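Front gardens, side passages and the bit by the bins

If you came along to the October talk you'll know already that we had a full hall and a very lively question time, and that Darius Vanags could have gone on until midnight if the kettle hadn't been switched off. For everyone who couldn't get there, I've written up as much as I could read from my own notes. It was one of the best evenings we've had, and I've been looking at other people's driveways ever since.

Darius spent most of his working life laying paths and drives, first for his uncle and then under his own name, and he has now turned completely to the business of getting plants back into hard places. He started with his own front garden in Gireo Road. When he moved in it was solid concrete from the doorstep to the pavement, with a drain in the middle that backed up every autumn. He took out a strip along the wall first, just wide enough for a spade, and put in thyme, a few sedums and a climbing rose that the previous owner had left in a pot. The rose is now over the porch!

His first point was about water, and he made it with a watering can and two trays. One tray had slabs set tight on mortar, the other had blocks laid on grit with open joints. He poured the same canful over each. The first tray sent the lot over the edge and on to the committee room carpet (sorry, and thank you to whoever found the towels). The second took it all in. He says that if you are keeping a hard surface, and plenty of us need one for a car or a wheelchair or the bins, the joints and what lies under them matter far more than the colour you pick from the brochure.

Then came plants, which is what most of us had turned up for. He likes creeping thyme and chamomile for places that get a foot on them now and again, and mind-your-own-business for the damp shady side, with a warning that it will be in the lawn by the following summer. For dry, baking spots against a south wall he would go for houseleeks, thrift and the little Mexican daisy, Erigeron karvinskianus, which will seed itself into any crack it can find. He grows it from a packet — one only, years ago — and has never needed another. Ferns do well at the foot of a north wall where nothing else wants to be. Hart's tongue is the toughest.

Sowing into joints was new to me. You rake out the old sand to the depth of your finger, fill with a mix of 3 parts sharp sand to one of sieved compost, sprinkle the seed, and brush it in with a soft broom. Then you water with a fine rose and keep off it for 5 weeks. I tried it along our side passage the very next morning with thyme left over from the spring swap, and there is already a faint green line down one side. The other side has come up entirely in bittercress, but I'm choosing to be cheerful.
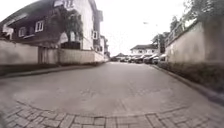

Wurniment Gardening Club — Street Planting Group

The part of the talk that got people arguing, in a nice way, was streets. Darius thinks we look at our plots one at a time when we ought to be looking at the whole road, walls and all. A wide paved road with walled plots on both sides has room for far more growing than anyone gives it credit for: climbers on the walls, pots by the gates, a small tree wherever there is an agreed spot for one. He is keen on crab apples and on Amelanchier, and he would rather see a young tree properly watered for two summers than a bigger one put in and forgotten.

The group has taken him at his word and would like to hear from any members who share a boundary wall with a willing neighbour. We have £65 left from the plant sale to spend on climbers, and there are spare trellis panels in the Trulum Lane shed. Bring your own screws.

Darius has lent us his planting lists, and copies are in the blue folder by the tea hatch. Please put them back after you've had a look, as the Erigeron page has gone walkabout once already. Cuttings of his rose will be on the swap table next time, one per household.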